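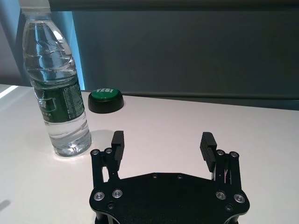
*Water and a green button on the white table at Dratden, Tokesley.*

Folasade Abubakar wanted a white table, and for most of a year she was told she would regret it. White shows coffee. It shows pencil, newsprint and the grey mark left by a sleeve. She bought it anyway, and it has been in the shared workroom at Dratden, a converted seed warehouse in Tokesley, for 17 months.

"I'd had dark tables before," she says. "They were dirty too. You just couldn't see it until you put your hand down."

Dratden rents space to 18 small businesses, from a map restorer to a couple who write knitting patterns. Most have their own rooms upstairs. The table belongs to all of them, and so there have had to be some rules about what goes on it.

The first list, written by Abubakar before anybody had moved in, ran to two pages. It dealt with laptops, lunch, glue, bicycle parts and plants. Tadhg Lenihan, who mends accordions on the first floor, remembers reading it in the stairwell and putting it in his pocket to use as a shim. The present list is four lines long. Drinks need a lid. Nothing stays overnight. Whoever spills, wipes. The button stays.

The button is a round push button with a green cap on a black base, and the cap says "YES!" in white. Lenihan brought it in from a box of odds and ends he had bought at a house sale in Vondham, along with a biscuit tin of reeds he has yet to find a use for. He put it down on the table during a meeting about heating, and people started pressing it when they agreed with something.

It became a habit. At the monthly meeting a proposal is read out, and anyone in favour leans over and gives the button a push. Votes are still taken by hand and written in a book, as the lease requires, but Abubakar says she can usually tell how it will go by how many people reach for the middle of the table.

Yakubu Onuoha, the map restorer, was against it at first. He thought it made serious matters look silly, and he said so in a letter that is pinned inside the cupboard door. He still doesn't press it. He does move it to one side before he unrolls anything large, and he puts it back afterwards.

The rule about lids came out of Onuoha's work as well. In the first winter a mug went over next to a set of estate plans he was checking for a client, and although the tea stopped a hand's width short, he carried the plans upstairs and did not come down again for a fortnight. Since then it has been screw tops and flasks. Bottled water is allowed, and there are often a few bottles about, though Gayan Bhuiyan of the knitting pattern business has been trying to get people to refill them at the tap.

Bhuiyan is the one who cleans the table most often. She photographs finished samples on it and needs a plain surface. Her method is warm water with a drop of washing-up liquid, a cotton cloth, then a second cloth that is dry. She gave up on cream cleaner after it left a dull patch on a kitchen worktop at home. Pencil comes off with an ordinary rubber. Biro she has never beaten completely, and there is a short line of it on the underside of one corner where someone once signed for a parcel upside down.

She works early. Between 8 and ten in the morning the sun comes in low and lies across the top in a strip, and anything that was missed the evening before shows up in it.

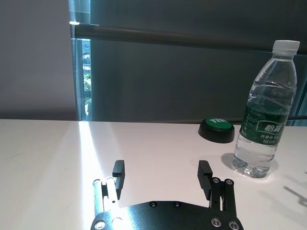

*Sun on the white top, brightest in a narrow band from the back edge.*

The top came from Adomaitis, a joinery two streets away, which was closing down one of its workshops and had a few finished tops left over. Abubakar paid £182 for it, delivered. The joiner, Olumide Aliyu, had made it for a dentist who changed his mind. He offered to round off the corners for nothing and she said no, a decision her hip has had cause to remember.

Aliyu still drops in when he is passing. He has told her the surface could be refinished if the smudges ever bother her, and that it would take him a couple of days. She has put it on the list for February's meeting, below the bins and the broken blind. Lenihan says he will press the button for it. Onuoha wants to know first where everyone is supposed to work while it dries.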